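Reusable cups in the student café: a study of borrowing and return at Pluklow College

Project report, Environment and Society module
Raghda Akl, Ruxandra Dobre and Rogelio Maglaya
Supervisor: Hilde Maes
June 23, 2019

Summary

The café in the Sarier building sells hot drinks in paper cups with plastic lids. We wanted to know whether students would use ordinary mugs if these were easy to borrow, and whether the mugs would come back. We put 200 second-hand mugs into the café for the month of May, sent out a questionnaire and talked to the staff. Students borrowed mugs 964 times during the month. At the end there were fewer mugs than at the start, and most of the missing ones were found in other parts of the building. We recommend that the café carries on with the mugs but changes the return points.

1. Background

All three of us use the café most days. The bins next to the stairs fill up by late morning, mainly with paper cups. The cups cannot go in with the paper because of the lining, and the college has no separate collection for them.

The café already offers a discount to people who bring their own cup. Hardly any of our friends knew about it before we started. The notice is on the side of the till, where it is hidden by the queue. Those who did know about it said that a travel cup is one more thing to carry and has to be washed out before it goes back in a bag.

A loan scheme had been tried before. Dirk Dewulf, the café manager, told us that the previous one used matching plastic cups with a deposit. Students disliked handing over coins for the deposit and the staff disliked giving them back at busy times. It was dropped after one term. For this reason we decided against a deposit, although Hilde Maes warned us that we might lose mugs without one.

2. Questions

Our first question was how often students would choose a mug over a paper cup if both were on offer at the same price. The second was where the mugs would end up. We also wanted to find out what the staff thought, as they would have the extra washing.

3. Method

3.1 Collecting the mugs

We asked for mugs by email and put a box in the entrance hall. Most came from staff offices and from students moving out of shared houses. The Lemieux charity shop gave us the rest. We turned down anything chipped or cracked, and anything too tall for the dishwasher rack. We did not try to match them. Buying new mugs would have cost more than our budget and would have gone against the point of the project.

Each mug got a small dot of enamel paint on the base so that we could tell ours from the café's own crockery. The first paint we used came off in the dishwasher, and we had to do the first batch again with a paint that is baked in the oven.
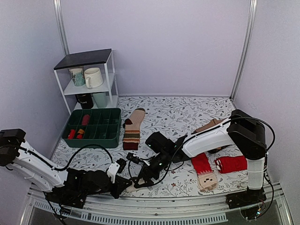 Figure 1. Mugs and cups in mixed colours on a two-tier shelf.

3.2 The loan system

The mugs were kept at the counter. A student who ordered a hot drink was asked "mug or paper?" by the person serving. We had asked for this wording because in the first few days the staff said "do you want a mug?" and many people took it to mean that they had to stay in the café. Mugs could be taken anywhere in the building.

There were 2 return points, one at the café door and one on the first floor by the library. Each had a tray and a sign. Ruxandra made the signs and we changed them once, as the first version had too much writing on it.

3.3 Recording

The staff pressed a separate key on the till for drinks served in a mug. This key had been set up for the earlier scheme and still worked. Drinks served in the café's own cups for sitting in were not included.

We sent the questionnaire to 300 students by email. It had questions about drink habits, reasons for picking paper or a mug, and where people usually go after buying a drink. We used Proltura for the form because the college has a licence for it. Rogelio also interviewed Dirk Dewulf and one member of the serving staff, who asked not to be named.

4. Results

4.1 Use

Mugs were borrowed 964 times. Use was low in the first week and went up after the wording at the till was changed. It dropped again in the last week, when teaching had finished and many students came in only for exams. Mugs are not allowed in the exam rooms, and several people wrote in the questionnaire that they bought a paper cup on those days for the walk over.

The morning rush was the weakest time for mugs. People who had ten minutes between lectures nearly always took paper with a lid. In the afternoon the pattern was the other way round, especially among students working in the library.

4.2 Reasons given

The most common reason for taking a mug was that the drink tasted better or stayed hot longer. We had expected the environment to come first, but it was mentioned less often. A few people said they liked getting a different mug each time, and one wrote that she swapped hers with a friend because she wanted the one with the lighthouse.

The most common reason for taking paper was the lid. Stairs were mentioned a lot. Some students were also worried about having to bring the mug back when they did not know where they would be at the end of the day. Two comments said that second-hand mugs were unhygienic, although all of them went through the same dishwasher as the café crockery.

4.3 Where the mugs went

The return point at the café door worked well. The one by the library was often full, and when it was full people left mugs on the floor next to it or on windowsills. Raghda went round the building at the end of the month and found mugs in the computer rooms, the print room and the second-floor kitchen. The kitchen had become a third return point without anyone planning it. Staff there had been washing our mugs and putting them in the cupboard.

4.4 Views of the staff

Dirk Dewulf said that the washing was manageable but that different shapes made the racks slower to load. Wide mugs took the space of two narrow ones. He would like to keep the scheme if the wide ones are taken out. The other person we spoke to said the main problem was fetching mugs back from upstairs, which had to be done on foot with a tray as the lift is for deliveries only before noon.

5. Discussion

The results suggest that students will use mugs when they are offered at the till and nothing has to be paid or signed. The wording of the question mattered more than the signs did. We did not test this properly, as the change was made partway through and other things changed in the same week, such as the weather getting colder.

Losses were mostly a matter of mugs being in the wrong place. A regular round of the building would bring many of them back. We do not know how many were taken home.

There are some weak points in our method. The till key depends on the staff remembering to press it, and at busy times they may not have done so. May is also an unusual month because of the exams, and a trial in autumn might give a different picture. The students who answered the questionnaire were probably more interested in the subject than those who did not.

6. Recommendations

The café should keep the mugs next year and go on asking "mug or paper?" at the till. The second-floor kitchen should be made an official return point, with a tray, if the staff who use it agree. The tray by the library should be replaced with a trolley. Very wide mugs should be removed and given back to the charity shop.

We also suggest moving the discount notice to the front of the counter. This would cost nothing and could be done now.

7. Acknowledgements

We thank Dirk Dewulf and the café staff for their patience, Hilde Maes for her comments on the draft, and everyone who gave us a mug. Anyone who wants theirs back should write to Raghda before the end of term.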